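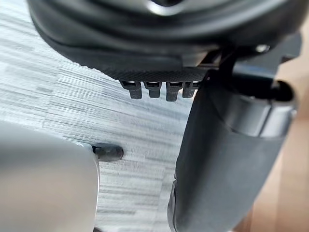 Fig. 1. Underside of the rounded black housing: textured rim, row of four tabs, pale floor behind.

Section 8: Storing and packing away

Read this section before you fill or move any of the Nurico storage boxes supplied with the Tretis workroom set. It covers choosing a place on the floor, packing, closing, moving and cleaning. Shelving is covered in the separate Brilberg booklet.

Choosing a place

1. Clear the floor and sweep it. Grit left under a box will scratch both the plastic and the floor, and the marks show most on pale floors.

2. Measure the gap. Each box is 298 mm wide. Leave another 50 mm on the side where you want to get your fingers in.

3. Look up as well as down. Fixed parts with a projecting row of tabs or teeth (Fig. 1) catch on bags, cloths and loose lids. Do not use them as hooks.

4. Check that doors and drawers nearby still open fully.

5. Mark the corners with low-tack tape if the box will go back to the same place each time. Take the tape up and replace it when it starts to lift.

Note: The boxes can stand on carpet, but a tall stack will lean. On carpet, use single boxes only.

CAUTION: Do not place boxes against a heater or in a window that gets direct sun. The plastic will soften and the lid will no longer fit.

Packing

1. Empty the box completely and wipe the inside with a dry cloth. New boxes may have a little dust from the wrapping.

2. Sort the contents before anything goes in. Small parts belong in the inner trays.

3. Put flat and heavy things at the bottom. A single box must not hold more than 2,000 g when it is going to be stacked.

4. Stand bottles and tubes upright. If they fall over, fill the gap beside them with a folded cloth.

5. Leave the top of the box free. Nothing should touch the lid when it is closed.

6. Write the label and fix it to the short end. Labels stuck on the lid are no use once another box is on top, and lids get swapped.

Frosted plastic lets light through but blurs what is behind it, so you may be able to tell that a box is full without being able to tell what it is full of. Label every box, including the ones you open daily.

Note: Pencil on paper labels lasts longer than most felt pens. If you use the Pacheco label sheets, press each one down from the middle outwards and leave it overnight before you wipe over it.

Edges, tape and loose pieces

Go round the upper edges of anything made of clear or frosted plastic before you put it away. Scraps of clear tape and thin plastic are hard to see against a pale surface and are easiest to find by touch.

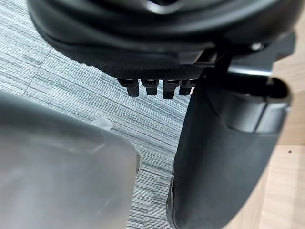 Fig. 2. Frosted plastic with a rounded shoulder, lower left. Note the small clear tab on its upper edge.

1. Run a fingertip slowly along the edge from one end to the other.

2. If you feel a raised piece, find out whether it is part of the moulding. Moulded pieces do not move when pushed sideways. Leave these alone.

3. If it is tape, warm it with your hand and peel it back low and flat. Do not pull straight up.

4. Remove any sticky residue with a drop of washing-up liquid on a damp cloth. Rinse and dry.

CAUTION: Never use a knife or scraper on frosted plastic. White spirit and nail varnish remover will cloud the surface for good.

Moving a full box

1. Close the lid and press all four corners.

2. Take hold underneath with both hands. The lid is not a handle.

3. Lift clear of the floor. Do not drag.

4. Lower the far edge first, then the near edge.

Move stacked boxes one at a time, starting from the top. If a box creaks or bows when lifted, put it down and take something out.

Cleaning

Wash empty boxes by hand in warm soapy water with a soft cloth. Do not use scouring pads. Stand them upside down on a towel and let them dry fully with the lids off. A box closed while damp will smell, and paper labels inside it will curl.

Textured bands and patterned rims, such as the one in Fig. 1, hold dust in the pattern. Use a dry soft brush along the band and finish with a cloth. Keep water away from screws and joints.

If something is wrong

Lid will not close: check for contents above the rim, then for tape or a label end caught in the groove.

Box rocks on the floor: turn it over and look for grit or an old label. If the base is clean, try it in another spot before deciding the box is at fault.

Label falls off: the surface was greasy. Wash, dry and fit a new one.

Replacement lids and inner trays are listed in Section 9.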